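The Bronbridge Allotment Rules, One Year On

Posted 25th July

Readers of this blog will recall that the Bronbridge allotment site adopted a revised set of rules last summer, and that I undertook to report on them after a full growing season. I have held a plot on the site for several years and write in that capacity alone. The views below are my own and do not represent the Allotment Association.

The principal change concerned water. Under the former arrangement, plot holders drew from the mains standpipes as they wished, and the cost was divided equally among all 67 plots. Under the revised rules, each row has its own meter, and the row is billed for what it uses. Hoses may be used before nine in the morning and after six in the evening. Watering cans may be used at any hour.

My own row has used noticeably less. The bill for the year came to $490, against $672 for the same row under the old method of division. A part of this saving must be credited to a wet May, and I would not wish to claim more for the meters than they deserve. It is nevertheless the case that two leaking joints were found within a week of the meters being fitted, and both had plainly been leaking for a long time.

The objection most often raised at the spring meeting was that metering by row is unfair to those who garden beside a heavy user. I have some sympathy with this view. The plots at the Drurell Lane end stand on sandy ground and dry out quickly, and their holders can hardly be blamed for it. A motion to meter each plot separately was put forward and withdrawn once the price was known. The quotation was for $1,874, excluding the trenching.
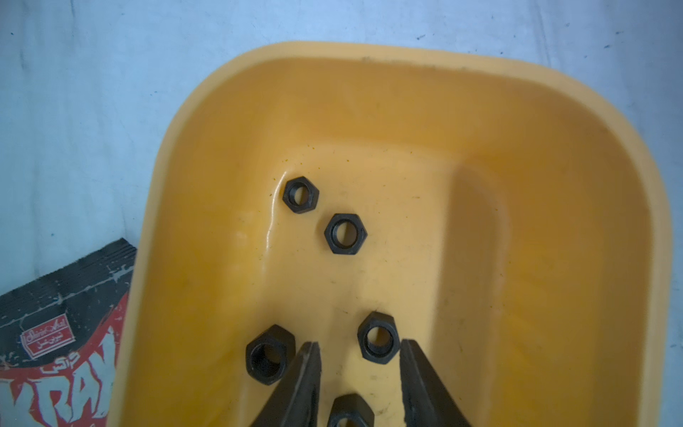
The second change concerned sheds and storage. A shed may now be no taller than seven feet at the ridge and must stand at least three feet from the path. Existing sheds were exempted, provided that they are kept in sound repair. I consider this a reasonable settlement. My own shed is an inherited structure that leans toward the compost bins, and I have replaced the felt and one of the corner posts in order to remain within the terms of the exemption.

Less satisfactory is the rule on fruit trees. Only dwarf rootstocks may be planted, and no plot may hold more than four trees. The purpose is to prevent shade from falling on neighboring plots, and that purpose is sound. The wording, however, makes no distinction between a free-standing tree and one trained flat against a fence. A row of cordon apples casts very little shade and takes up almost no ground. I have submitted a short letter on this point and have been informed that it will be considered in August.

As to the season itself, results have been mixed. The broad beans were excellent and were finished by the end of June. The onions have bolted in large numbers, which I attribute to the cold spell in April – the sets planted two weeks later have stood well. Early potatoes were clean but small. I grew a squash named Drastum for the first time, from seed passed on by a neighboring plot holder, and it has made a great deal of leaf and three fruit. I shall give it one more year.

Slugs were severe until the middle of June. I tried beer traps, wool pellets and evening collection by flashlight. Evening collection was the only one of the three that made a difference I could see, and it is tedious work. The lettuces were lost in any case and have been sown again.

Plot holders are reminded that the lower gate on Varghese Road is to be kept locked at all times, including while members are on the site. The code was changed at the start of the month. Those who have not received the new one should apply at the notice board, where a sheet has been provided for the purpose.

I intend to write next on the green manures sown last fall, two of which did well and one of which has become a weed.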